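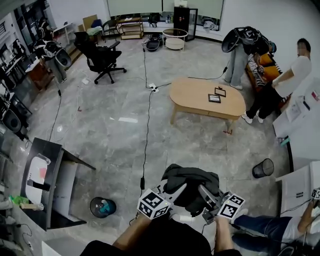
December, 6:40 a.m.

Condensation again on the inside of the north window. Hygrometer on the sill read 68 percent, the one by the bed 61. Outside temperature 3 degrees at the time of reading. Wiped the glass, weighed the cloth before and after: 50 grams of water, up from 42 yesterday. Bedroom door was shut overnight, which I had meant to avoid.

The trickle vent is the weak point. I took the cover off after breakfast and found the mesh matted with lint. Brushed it out, washed the cover, refitted it with the lower clip only; the upper clip snapped in my hand. The clip is a Bukik part and the shop on Lloyd Street stopped carrying them. Zeyu Yan has a drawer of window hardware from his old flat and will look tonight.

Laundry is the other source. A full load off the short spin goes on the rack carrying close to two liters, and all of that ends up in the air of two rooms. Switched the default to the long spin. Noise is worse at the end of the cycle but the towels came out noticeably lighter. Moved the rack to the bathroom with the fan on and the door closed. Will leave it there for five days before I compare anything.

Noon. Lanying Luo called about the meter. Her reading for the shared dehumidifier is 1,008 and mine is 1,003. I went down and looked again. It is 1,008; I had misread the last digit through the scratched cover. Corrected in the book and initialed. She wants to split the cost by floor area. I would prefer hours of use, as the log already exists. Left it open until Vikas Pant is back.

3:15 p.m. Opened both windows fully for ten minutes, heating off. Humidity by the bed dropped from 59 to 46 and was back to 51 an hour after closing. Short airing works better than leaving one window tilted all morning, and the wall stays warm. Should do this twice a day and write down the times.

Checked behind the wardrobe with a flashlight. Gray spotting along the skirting, a hand's width long, same as last month. Pulled the wardrobe out another 5 centimeters. It now blocks the socket, so the lamp is on the extension lead until I find a flatter plug.

9:30 p.m. Zeyu brought three clips. Two are the wrong width. The third fits with a little filing. Vent closed properly, no rattle. Bedroom door propped open with the dictionary. Sill 57, bed 54. Cloth weighed dry and left on the sill for the morning.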